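Clallgate Evening Interviews: progress report to the Bomis Fund
Prepared by Anselmo Espinoza, series producer

Four episodes of the talk show are finished and have gone out on Clivton, the local cable channel. The grant pays for 11. We are behind the schedule we gave you in January, and I don't expect to make up all of the lost time.

Lizeth Puma remains the host. She is good at letting a guest finish a thought, and the interview with the retired ferry pilot is the best half hour we have made. The other three are uneven. Two guests arrived with prepared remarks and stuck to them, and we let them. Lizeth now talks to each guest by phone before taping, which has helped once so far. I would not call that a trend.

Audience: Clivton reports 494 viewers for the most recent episode, against a target of 500. I would be careful with that number. The channel counts anyone who stays for a minute, and our show follows the high school basketball replay. A person who fell asleep on the couch is a viewer by that method. We have asked for figures on how many people stay to the end and have not received them.

Phetsri, the captioning service, delivered two of the four caption files late and misspelled a guest's name in one of them. The name has been fixed in the online version - the broadcast version went out wrong. Their account manager has promised a faster turnaround. We were promised that in the spring too.

Spending is within the budget, mostly on account of the episodes we haven't taped. Please don't read it as a saving. Studio time moves to Thursday evenings for the rest of the series, and the next guest is a former radio weather announcer.

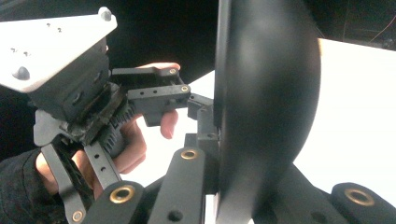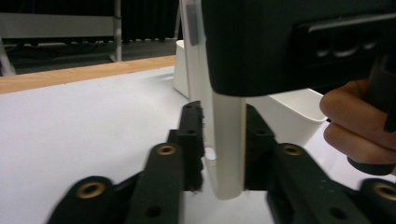

Will all the episodes be finished before the grant period ends?

Probably all but one. We would need to tape two interviews in a single evening more than once to complete the full run, and Lizeth and I both doubt the second interview would be worth airing.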